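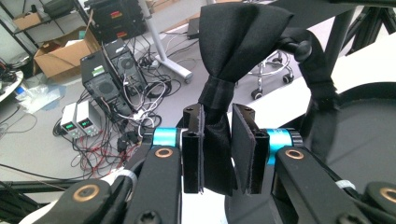
31/05/2020

Black dye refresher, second go. Sveva Greco brought the bottle back from Prultside and wants us to use it on the whole rack of rental black before anyone starts hiring again. The leaflet says Moroz restores black satin in one bath and won't rub off. I have read that leaflet four times and it still doesn't say which fiber. Satin is a weave. Polyester satin and silk satin are going to take a dye very differently, if the polyester takes it at all.

What I did. Cut strips from three dead pieces: an acetate lining, a polyester lapel facing, and the silk one from the Sornurska jacket that we gave up on in January. One strip of each kept back dry in the drawer as control. The rest went in at 40 degrees, per the leaflet, stirred with the glass rod, rinsed until clear. Rinsing until clear took a lot longer than the leaflet would have you believe, and the acetate never got there. I stopped when I ran out of patience — write that down as the endpoint, it's the truth.

Dried flat for 8 hours, out of the sun. Then the rub test, white cotton over the dowel, 100 strokes dry and a fresh cloth for the wet.

Silk: dry cloth clean. Wet cloth gray, and more gray than I'd put against a dress shirt.
Polyester: both cloths clean. Before anyone gets excited, the strip looks the same as its control. I think nothing went in. You can't rub off what isn't there.
Acetate: marked both cloths. Went slightly purple under the desk lamp and stiffer in the hand. No.

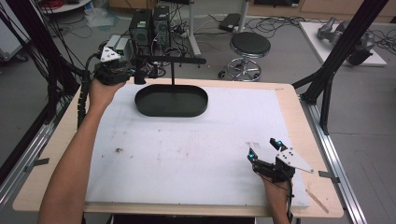
T-stand in the green tray, far half of the white board.

Sveva Gatti thinks the polyester strip is "visibly deeper." I put it next to the control and asked her to pick the treated one with the labels turned down. She picked wrong, then right, then wrong. Three tries proves very little either way and I told her so, but I'm not going to sign off on a difference that comes and goes. She points out, fairly, that the desk lamp is terrible and that we should have done it at the window. Will redo at the window.

The other thing bothering me is the shine. The leaflet photo of the "after" fabric is glossier than the "before," and gloss is what people read as black from across a room. Press a tired lapel through a damp cloth and it looks better too, with no bottle involved. I'd like a plain warm water bath as a proper comparison, same temperature, same drying, and no dye. I should have had one today. My mistake, and it means the silk result is weaker than I'd like. Some of what I am calling improvement on the silk may be nothing more than 2 years of dust

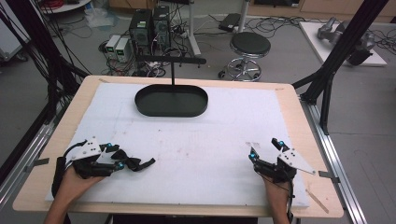
coming out in the rinse, and there was certainly something brown in the first water.

Asked Prendel by email whether they have tested on acetate. Answer so far is the leaflet again, attached as a PDF.

To do:
— water-only bath, all three fabrics
— repeat the silk with a longer rinse, wet rub again
— look at strips by the window, labels down, someone other than me keeping the key
— find out what the rental pieces are made of. Half the labels are cut out. Burn test on a seam thread, outside.

Nothing from the rack goes in the bath until those are done. Greco knows and isn't pleased. The bottle is on the top shelf with the date on the cap, and the leftover bath is in the lidded bucket, do not tip it down the small sink.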